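The basket by the door, three months in

Back in December I promised you all a report on the woven basket experiment, so before this issue gets any longer I'd better deliver it! The rule was simple: one basket, soft things only, and a clear-out every time it gets full.

Navy blue, white fish bones, very much a favorite around our place: 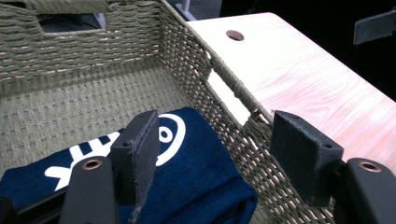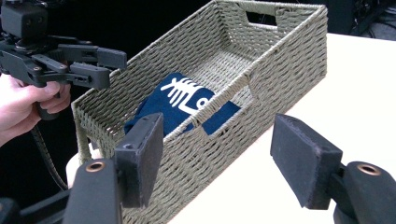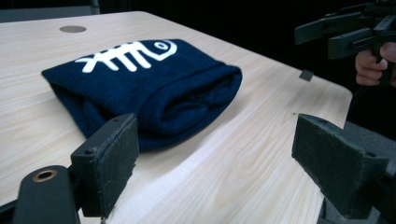 I can tell you the rule has mostly held. Mornings are quicker (about 15 minutes quicker on a bad day, and we have a lot of those), and I've stopped finding single gloves behind the radiator. What I got wrong was the size. I went too big at first and it swallowed everything, scarves, mail, a library book with 16 days of fines on it. A smaller one with handle slots is so much better, you just grab it and go sort on the table.

If you want to try it, the Fledstead swap shelf still had a few baskets when I stopped by, and Clenetti is sending me a lidded one to test. More on that next time, plus the shoe rack saga!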